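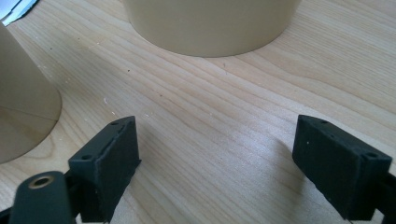
Workshop > Grippers > Linkage notes

The finger linkage is on its second revision. Each pivot now runs in a brass bushing, pressed into the printed arm after reaming. The pad blocks are screwed on, so a worn pad comes off without disturbing the pivots. Dirk Rathjen printed the current arms at Hanincombe in January; a set takes up to 11 hours.
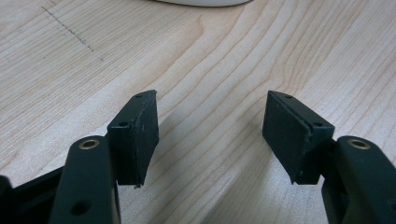

Why not run the pivot screws straight in the plastic? The holes went oval on revision one after 600 cycles, and the pads stopped closing parallel.

Remaining work is the return spring. The Schmieder one is too stiff at full opening. Anneliese Oltmanns has a softer one to try.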